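**Student project report, food and household course, Trostbridge**

Our project is about food that is thrown away in student houses. I chose two houses, Trallosance and Brikitz, because they have kitchens of the same size and the students buy their food in the same market. During August every student wrote on a paper near the fridge what he or she threw away, and why.

Fruit was the first group I studied. Many students keep oranges and plums together on the table and forget the ones at the bottom.

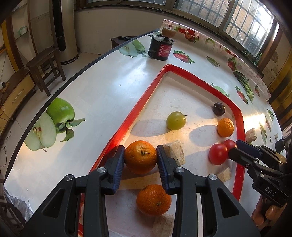 Which fruit was thrown away most often?

Bananas were thrown away most often in both houses, and soft plums came after them. Oranges stayed good for much longer.

In total we had 311 notes. Trallosance wrote 133 of them. I could not use 91 notes, as the reason was missing or the writing was too difficult to read. This is a weak point of my method, and next time I would give a printed list with small boxes to mark.

## Bread

Bread was a bigger problem than I expected. The shop sells only large loaves, and a student who lives alone cannot finish one before it becomes hard. In Brikitz they started to cut the loaf on the first day and freeze half of it. After this change the notes about bread were fewer, but I have only 2 weeks of notes from that time.

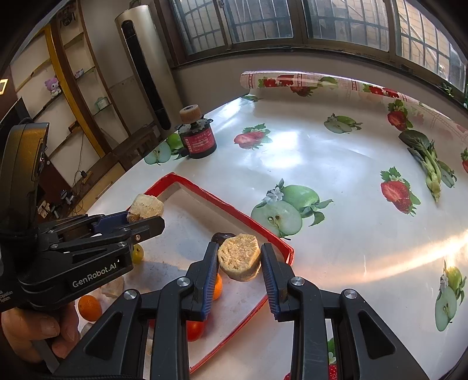

*Figure 2. A piece of bread-like food with a browned crust, held above the corner of a tray.*

The students in Trallosance did not want to freeze bread, because their freezer is small and already full. They prefer to make toast or bread soup. I have put the soup recipe in the appendix, together with the empty note paper. The report was handed in on 24th August.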